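How to Read a World Heritage Nomination File

Nomination files are public once a site has been put forward, but they run long. The one for the Zhuravel salt works came to 512 pages, plus maps. You can get what you need from it in an evening if you take the parts in the right order.

Start with the summary sheet at the front. It gives the country, the boundaries and the criteria the site is nominated under. Write the criteria down. Everything later in the file is meant to support them.

Next, go to the maps. Look for two lines – the site itself and the buffer zone around it. At Zhuravel the site covered 196 hectares and the buffer zone 2590. If your town or street falls between the two lines, building rules may change there even though it isn't part of the site.
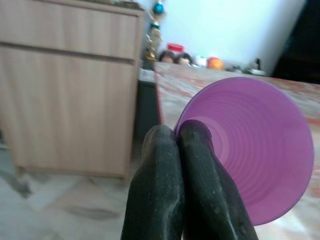
A purple plastic cup on its side.

Then read the section on history. Check which years it covers and which it skips. Disputes between governments often come down to a period the file leaves out, such as wartime use of a factory or harbor.

After that, find the advisory report. It is a separate document, usually posted in the spring. Search it for the words "refer" and "defer". Referral means more information is wanted. Deferral means a deeper rewrite and a longer wait.

Last, look at the management plan. The plan for the old port at Cumero listed 17 actions, each with a date and an office in charge. If yours has no dates, write to the culture ministry and ask for them.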